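Saturday, still recording

Quick one, kettle's on and I've got to be back at the bench by two.

Where we are: 637 episodes in the can for the sorting task. Target is 2000. Wyn Parri thinks we'll be there by March, Wyn has not been doing the evenings. But it's moving. Two weeks ago we had 21 usable ones and a lot of swearing.

For anyone new, the job is dull to explain. Person drives the arm, arm picks a thing up, thing goes in the basket the prompt asks for. Save, label, reset, again. The policy gets trained on the lot at Rastimside overnight and in the morning we find out what it's picked up from us, good habits and bad. Mostly bad so far.

Biggest bad one: it learned left. Not "orange", left. Our first 200 all had the orange basket in the same spot at the same angle, me being lazy basically, and the model worked out that it could ignore the words completely. Gleice swapped the baskets over on Thursday and it put every single sock in the wrong one. Very confidently. Lovely smooth motion too, best it's ever looked.

So now we shuffle. Swap sides, turn them, nudge them closer or further apart, and the orange one gets a proper diagonal some of the time because the gripper approach is completely different when the rim isn't square on. Takes longer between episodes. Worth it I think.

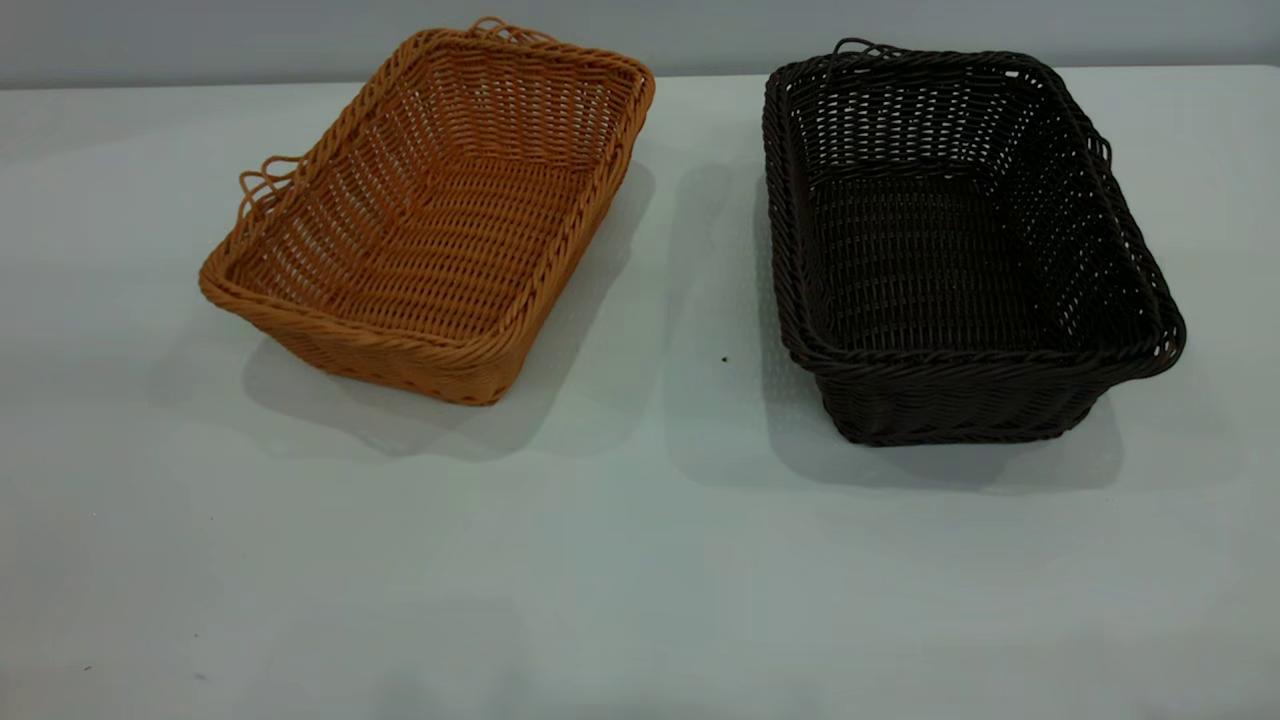 Baskets, and why these ones

Aparecida wanted plain plastic tubs. I get it, easy to see, easy to wipe. But the plan was always to have something closer to what's in a real house, and woven baskets are in every real house I've ever been in. Also they're a pain, in useful ways. The twisted rim catches the light on the dark one. The handles stick up at one end and out at the side, and a sleeve will find a handle every time. You can see through the walls in places, so from the fixed camera you get bright speckle inside the dark basket and the depth guess goes a bit mad.

The dark one is deeper as well, and you have to let go lower down or the light stuff drifts onto the rim. Drivers learn this in ten minutes. Model hasn't yet. I've asked everyone to keep their releases low and slow and pause for a beat before backing off, because the fast people were opening the gripper while still moving and that's exactly what it copied.

Shadows, sigh. Soft grey ones spreading into the gap between the two, and they shift when we turn the baskets. Soledad Bellamy asked if we should put up more lamps and flatten it all out. I said no, then wondered all night whether I was wrong. Leaving it for now. If the Otance run goes badly I'll buy her lunch.

Things I keep forgetting so writing them here

Start every episode with the baskets empty. Check. Then check again.
Say the prompt label out loud before hitting record, we had a whole batch tagged "brown" and another tagged "dark" and Raluca had to go through them by hand.
Failed grasps stay in if you recover. Bin them only if you knock a basket over or give up.
Crumbs. Wipe the table at the start of a session. I'm looking at myself here, it was toast.
Swap drivers on the hour, people get sloppy and you can see it in the wrist.

Next week is two objects at a time, one for each basket, wich doubles the ways to get it wrong. Wyn's writing the prompts. If anyone at Grumdale still has the spare foot pedal could you bring it back please, ours sticks.

Right, two o'clock.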